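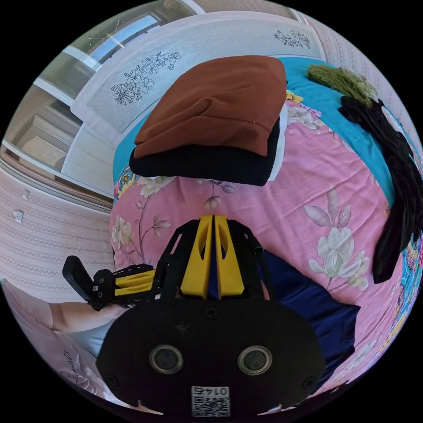 Stillance support replied that the fingers on the hand-held unit should meet along their full length when the handle is closed, and that any play should be removed at the linkage before the mounting screws are touched. We followed this guidance on Thursday. The result has been only partly satisfactory.

The unit is labeled 0145 and is used for garment handling on a bed, mainly folding and stacking. It has logged 3,354 grasps since it was last taken apart. Thin knits are picked up without difficulty. With larger garments, the edge slides out of the fingers when the operator lifts a corner, and the handle must be squeezed harder than before. We would appreciate advice on two points: the correct order of adjustment, and whether fabric lint could produce the same symptom.

Posted by Sornley Textile Handling

## Ledesma

Lint can produce this symptom and should be ruled out first. We maintain several units of the same general pattern and use the following order.

1. Close the handle slowly with nothing between the fingers. Note whether the tips or the bases touch first.
2. Brush out the slots in the yellow linkage parts with a dry, soft brush. Do not use oil, as it holds fibers and will mark clothing.
3. Wipe the inner faces of the fingers with a damp cloth and leave them to dry for 15 minutes.
4. Repeat the closing test. If the fingers still meet unevenly, loosen the finger mount slightly, close the handle, and tighten the mount while the fingers are held together.
5. Wipe both lens windows and run the calibration again. A finger that has shifted slightly will otherwise be recorded in its old position.
6. Test on a large garment. Pinch the edge with one unit, hold a corner with the second, and lift gently.
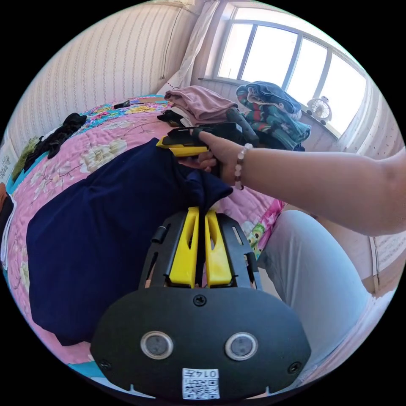

## Stekonine

Had the same thing in November. It was lint. Clean it and it should be fine.

## Stillance Support

The order given by Ledesma is acceptable, with one correction. The calibration in step 5 should be performed only after the unit has been switched on for 20 minutes. Readings taken earlier may drift.

We recommend that the linkage be brushed after every 30 sessions when the work involves fleece, wool, or other fabrics that shed. If the handle remains stiff after cleaning, the linkage pins may be worn. Please open a service request and include the number printed on the label. Operators should not file or sand the fingers, as this changes the grip surface and cannot be reversed.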